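Search this site Enter keywords Go

Last updated: July

The Packing Room After Otix

It has been 11 weeks since the Otix system was placed in service at Swanepoel, and several readers have asked how the staff have been affected. The following remarks are my own and do not represent the position of the company.

Before the change, 39 employees packed sample kits by hand in two shifts. The present arrangement assigns repetitive picking to the machines and leaves inspection, relabeling and customer returns to staff. No positions have been eliminated. Eight employees have moved to the returns desk, where the hours are steadier but the work is, by most accounts, slower and more solitary.

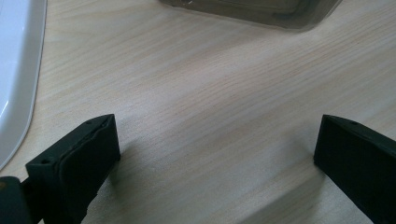 Training has been the principal difficulty. Precious Khumalo, who supervises the early shift, requested additional paid time for it and was granted one hour each Thursday. She considers this insufficient, and I agree with her. An employee who is expected to correct a machine should first be given time to learn how it fails.

Output now stands at 612 kits per day, compared with 407 previously. Pay has not yet been adjusted to reflect the increase. Afonso Henriques has raised the matter with management on behalf of the packers, and a written reply is expected before the Hotero contract begins.

Contact | Copyright, all rights reserved | Back to top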